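2024-04-16
Upholstery bench notes, beige sofa (Ojala frame, Sustex cover)

Carried on from where I left it in January. Cover has been on since then and the sofa has been used every day in the sitting area, so this is a wear check more than anything. Nothing taken apart yet.

Seat fabric first. Ran a hand along the full length, back to front and then the other way. No pulls. Pilling very slight at the front edge, none towards the back. The cloth is rated by the mill well beyond anything a sitting room will do to it. Our own rub counter got to 3,210 on the offcut before it jammed again, so that figure means little and I have not put it in the table.

Headrests. They stand upright along the back and each has the one horizontal seam across the upper part. I wanted to know if the seams were holding straight. They are, near enough. Pushed and let go 2 times each, and all came back to position. The end one sits at a bit of an angle to the others, which I put down to how it was last pushed in. Re-seat and look again next week.

Loose throw pillow is a creamier shade than the seat. Knew that when we cut it, different roll. By daylight it bothers me less than it did. 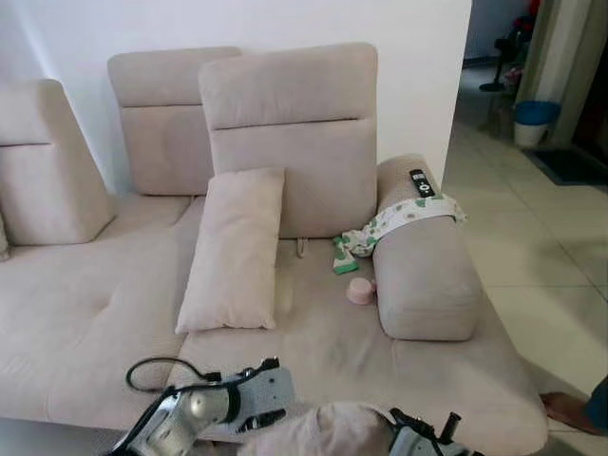 Toivo Räsänen wrote back at dinner time that he would leave the pillow alone and worry about the bolster, as people lean on it, put things down on it and hang things over it, and in his view it ought to have had the denser Urano foam from the start. He also wants the seat looked at under the pillow before anyone cleans it, in case the faint patch is only the nap lying the other way.

Fair point on the patch. Brushed it with the soft brush, no water. Can't say yet if it is a mark or shading. Will look with the lamp held low from the side, then try a damp white cloth on the underside of a spare panel before going near the seat.

Bolster: measured compression with the flat plate, 100 N, at the middle and at the front. Front gives more. Want 2 sample blocks of Urano from Sornden to compare, same thickness as now, wrapped the same way. Order not sent, need the part code off the old invoice.

To do
Clear the bits off the bolster and hoover the seat before the lamp check
Unjam rub counter, start again from zero
Ask Sornden about lead time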